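Shrinkage and Color Loss in Cotton Bedding Washed at Shared Laundry Rooms
Final Report, Household Textiles Project
Submitted 10/12/18

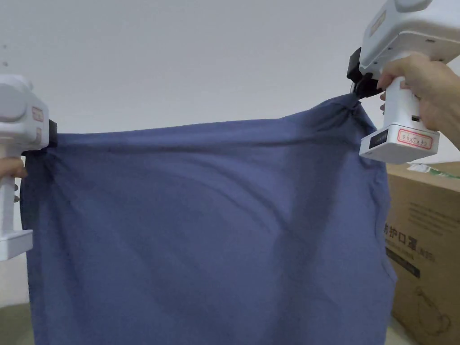

Does washing cotton in hot water shorten its useful life?
Hot water does shorten it, mainly through color loss and early shrinkage, although drying at high heat caused more of the damage measured in this study.

1. Background

Students living in the Brivell residence halls use shared laundry rooms with coin-operated washers and a small number of dryers. Most residents bring their own bedding, and most of that bedding is cotton. The housing office recommends a warm wash but gives no advice on drying. The project group was asked to find out which settings residents use and what those settings do to ordinary cotton over one term.

2. Resident Survey

A questionnaire was sent to 300 residents in June, and 109 returned it. The questions covered water temperature, dryer setting, amount of detergent, and how often sheets and pillowcases were washed. The most common answer for temperature was "whatever the machine was already set to." Very few respondents reported reading the care label before the first wash. Several wrote that they used high heat in the dryer in order to finish within one paid cycle.

The survey was voluntary, and residents who take an interest in laundry may be more likely to have answered it. The results should be read with that in mind.

3. Wash Trials

Test squares were cut from new plain-weave cotton sheeting supplied by Paulauskas, a local fabric store. Each square was marked with thread at four points so that length and width could be measured after every wash. Squares were assigned to cold, warm, or hot water and then either line-dried or machine-dried on high. The same powder detergent, Varkus Regular, was used throughout and was weighed before each load.

Measurements were taken after the fabric had rested flat overnight. Early in the project the group measured squares straight from the dryer, and those readings were uneven. They were discarded and the first set of trials was repeated. The final data set contains 1,491 measurements.

4. Results

Most shrinkage took place in the first three washes. After that, line-dried squares changed very little at any water temperature. Machine-dried squares continued to shrink slowly, more in length than in width. Cold water followed by high heat in the dryer produced more shrinkage than hot water followed by line drying.

Color was judged by eye against an unwashed square kept in a closed drawer. Dark squares washed in hot water were visibly lighter by the fifth wash. Pale squares showed no clear difference. A color meter would have given firmer results, but the one in the Mukamden building was out for repair during the trial period.

5. Limits of the Study

Only one weight of cotton was tested. Blends, knits, and flannel may behave differently. The washers in the two laundry rooms are of different ages, and water temperature was checked only at the start of each session. Wear from daily use was not included.

6. Recommendations

The group recommends that the housing office post a short notice beside the dryers advising medium heat for cotton bedding. Drying racks should be provided in the east laundry room, where there is space along the back wall. Residents with dark sheets should be advised to wash them in cold water. A follow-up study on cotton blends could use the same marking method, and the measurement sheets have been left with the department office for that purpose.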